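Has anyone seen Irkeck live since the new singer joined?

Posted in Music & Gigs

Okay, I need opinions from people who've been in the room! Irkeck are playing the Talavera in September and I've been hooked on the new single, Selledance, ever since it came on in the car and I missed my turnoff. My sister reckons they've lost the edge they had on the first album. I think the new singer is the best thing that's happened to them (that key change!!) but I've only heard the studio version and a wobbly clip from the Bemley show. Can she do it live? And do they still play the old favourites, or is it all new stuff now? Tickets are up to 31 dollars, so it's hardly a fortune, but it's a long drive for me and I'd be dragging two mates along.
bemleybound

Ruan Nkuna
Go, go, go! I was at the Bemley show and she absolutely nailed it. They opened with Selledance, which I thought was mad, but the whole place was singing by the second line and it never let up from there. She does the key change a bit differently live, holds the note before it and lets the drummer catch up, and I like it even more than the recording. They played 8 songs off the first album and the rest were new. No Harbour Lights, sadly, though they did a slowed-down version of Paper Crown as the first encore with only her and the keyboard.

Get there early if you want to be near the front. Doors were meant to be at 7 and the queue was already round the corner. The Talavera has a better sound system than Bemley too, so I'm a bit jealous. If you end up in the balcony, the left side is the one to pick, as the right has a pillar that blocks half the keyboard player. The merch table takes cards but they ran out of medium shirts before the support act had finished!
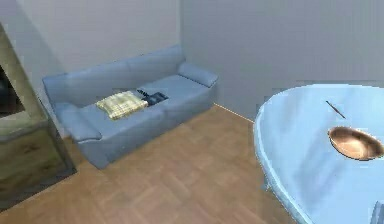

Blue sofa with a yellow check cushion

kettle_and_crumpets
not my thing tbh, the old singer was better. parking at the Talavera is terrible so get the tram

gigsandginger
Seconding the tram! Last one leaves at 11.40 and they usually wrap up well before then. I've got my ticket for September as well and I've had the single on repeat all week, so if you hear somebody murdering the high bit near the sound desk, come and say hi. Your sister should come too, Paper Crown might win her over.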